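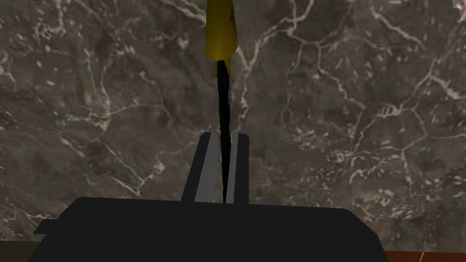

Carngate workshop > Notebooks > Tunstall > Driving the arm by hand

July 23, 2025

Back on the thin tool after the long break in May, and I'd forgotten how fiddly it is! Everything today was in the simulator, me on the hand controller, wrist view up on the big screen and the side view tucked away in a corner where I mostly forget to look at it. The task hasn't changed: come in over the marble, line up on the black shaft, close, lift, hold, put it back down without dropping it. I can do the whole thing with a real pair of pliers while talking to someone. Through the controller I hold my breath.

First thing, before I lose it: the controller was still on the old speed setting from the block-stacking work, so for the first few goes every small twitch of my wrist turned into a big swing of the gripper. I threw all of those away. Whoever uses it next, please check the speed page before pressing record, it doesn't reset when you change task. I turned it down to 4 and it felt right straight off. Anything lower and I get impatient and start making big sweeping movements to make up for it, and then the robot learns big sweeping movements, so that's no good either.

Kept 47 demos by the end. That's fewer than I wanted but they're tidy, and I'd sooner train on these than on the pile we got last time when we were all tired and nobody was throwing anything out.

The approach

I've been going straight down towards the tool, or at least what feels like straight down from the wrist view, and it works nicely when the shaft is lined up with the slot between the fingers. You just keep it running down the middle of the picture and creep in. When it sits at a slant I have to roll the wrist first, and that's where my hands go wrong. I turn, then I've drifted sideways, so I correct, then I've turned a bit too much, so I correct that... and the recording has all this wiggling in it right before the grasp, which is exactly the part we care about.

What helped (after a cup of tea and a bit of sulking) was splitting it up. Stop well back. Roll until the shaft looks parallel to the fingers. Take my thumb off everything for a moment. Then go in, and no more rolling after that, even if it looks a touch off. The fingers forgive a small angle. They don't forgive me fussing.

The pause does show up in the recordings as a little stretch of nothing happening. I went back and forth on whether to trim it. Decided to leave it in for now, as the trimming script has a habit of eating the start of the next movement as well, and a robot that waits a moment before going in isn't the worst thing in the world. If the trained one just freezes there forever I'll eat my words and fix the script.

Depth is still the nuisance. The shaft is so thin that there's hardly anything to judge by, and the veins in the stone don't help one bit. They look lovely but they run all over the place and my eye keeps wanting to follow a pale line in the marble instead of the tool. The yellow is what I steer by. I watch how it moves on the screen as I come in, and I've got a rough feel now for where it should be when it's time to close.

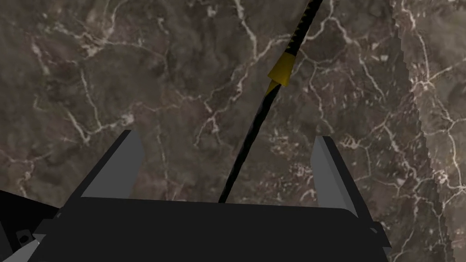
I also tried opening the fingers fully before every approach, right from the start position, and I think that should be the rule from now on. Last time some of us opened early and some of us opened at the last second, and mixing the two in one set seems like asking for trouble. Open at the start, stay open, close once. If you close on nothing, bin it and go again. I did keep a couple of recoveries on the side in a separate folder called "second try" — it'd be good to know if they help, but I don't want them sneaking into the main set by accident.

Closing

Used to squeeze the trigger like I was strangling something. The simulator doesn't like that with thin things, the contact goes jittery and the tool pings out of the fingers and off across the stone, which made me laugh the first time and swear after that. A slow squeeze is much better. I count to 2 in my head while pulling the trigger in, and then wait until it's settled before lifting. No pinging since I started doing that, touch wood.

The contact settings could probably do with a look as well. Vostlow has the newer physics settings from the cable work and I'm told thin objects behave better there. Haven't tried it. I'm a bit wary of swapping settings halfway through a set, so maybe finish this one as it is and do a small fresh batch on the Vostlow settings to compare.

Things I changed my mind about

The wrist view on its own is enough for the approach but not for the lift. Once the tool is held, everything in front of you moves together and it's really hard to tell if you've gone up or forward. On one go I was sure I'd lifted it beautifully, glanced over at the side view, and I'd shoved it along the table. So: side view on the big screen for the lift, wrist view for everything else. I swap with the foot pedal. It's clumsy, and I keep pressing record instead of swap because the pedals are identical. Going to put a strip of tape on one of them.

The trouble is that if I need the side view to do the job, the robot needs it too. We've been training on the wrist view alone. I can't expect it to know something I only knew by looking at a different screen! So the side camera goes in with this set. It makes the files bigger and the loading slower, and I know there'll be grumbling from Grandbridge when they have to copy it all over, but I can't see a way round it.

Also changed my mind about resetting. I was letting the tool go wherever I'd put it down and starting the next demo from there, thinking it'd give a nice natural mix. It doesn't. I put it down in more or less the same place every time because that's where my arm is comfortable. Switched to the random reset partway through and the spread got better at once, and so did my mood, oddly, as it's less boring.

Odds and ends

The lag came back for a bit after lunch. I'd move, wait, and then the gripper would catch up. Closed the plotting window and it went away. I've suspected that window before.

My wrist aches. The chair is too low for the controller stand, or the stand is too high, one of the two. Long sessions need a break whether I feel like it or not, and the later demos are visibly sloppier when I play them back.

File names: I've stuck with the Tunstall pattern but added "slow" at the end for anything recorded after the speed change. Everything without "slow" is from before and shouldn't be used. I should just delete it. I haven't deleted it.

Kicked off a short training run on what I've got, 2,000 steps, just to see if the loading works with two cameras. It's not meant to be any good. It was still going when I wrote this, so results go on the next page.

For next time

Tape on the pedal before anything else. Random reset on from the first demo. More slanted starts, including the awkward ones that lean away from me, as I caught myself hitting reset again when I got one I didn't fancy (cheating, and it'll show). Ask about the Vostlow settings. Have someone else drive for a while too — all of this is my hands and my bad habits, and I'd like to know whether the stop-and-roll thing works for a person who hasn't spent all day talking themselves into it.

Controller is on charge on the left-hand bench. The other charger is dead, don't use it.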